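Speaker notes: Running a small village shop on 60 square metres
Alldale meeting, afternoon session, start 2.15

Slide 1. Title
Say hello, wait for the door to shut. Thank the hall at Dondine for the loan of the screen. Questions at the end, but stop me if you can't hear.

Slide 2. Where we started
The shop in Dondine closed in February. The nearest large shop is a bus ride away and the bus doesn't run after six. We opened again with 4 part-time staff and a lease from Agarwal, who owned the building and still does.
First stock order was far too wide. We had more than 1,000 lines on the shelves and sold very few of them twice. 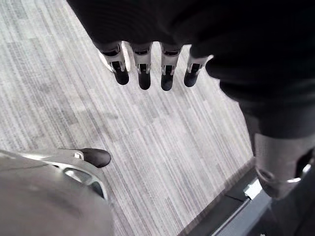 We cut the range in the first summer. Bread, milk, eggs, tinned food, washing powder, stamps. People complained about losing the good mustard. We brought the mustard back.

Slide 3. What sells
Go slowly here, last time I rushed it.
Chilled goods bring people in. Snacks and drinks pay for the chiller. Newspapers pay for very little but the morning customers want them, and they buy milk too.
Cards and wrapping paper: good margin, takes up hardly any room.
Mention the school bus stop.

Slide 4. Ordering
We use Stusora for stock. It is dull and it works. Order goes in before 5, delivery next morning. If you miss it you wait another day, and on a bank holiday you wait longer.
Keep a paper list by the till as well. Staff write down what customers ask for and we read it out when we do the order.
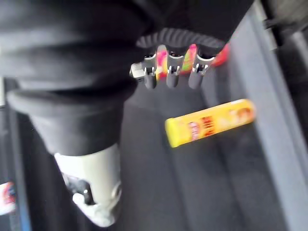 Three metal prongs under a ribbed black cuff

Slide 5. Waste
Bread is the worst. We mark it down at four o'clock and whatever is left goes to the community fridge.
Don't get drawn into the sandwich question. We tried them and lost money.

Slide 6. Layout
Slow sellers at the back. Heavy things low down. Leave room for a pushchair to turn round, which meant losing one shelf unit by the window.
Anything new goes near the till for a fortnight, then finds a proper place or goes.
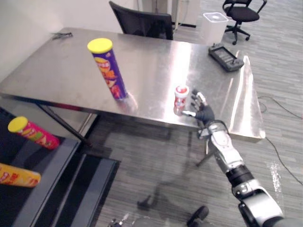 Snack canister with a yellow lid, small bottle to its right

Slide 7. Rent and bills
Electricity is the one to watch. Doors on the chiller. Ask the landlord early about lights.
Handout has the figures, don't read them out.

Slide 8. Questions
Likely ones: opening hours, parcels, cash machine. Answer on the cash machine is still no.
Spare handouts are in the blue folder.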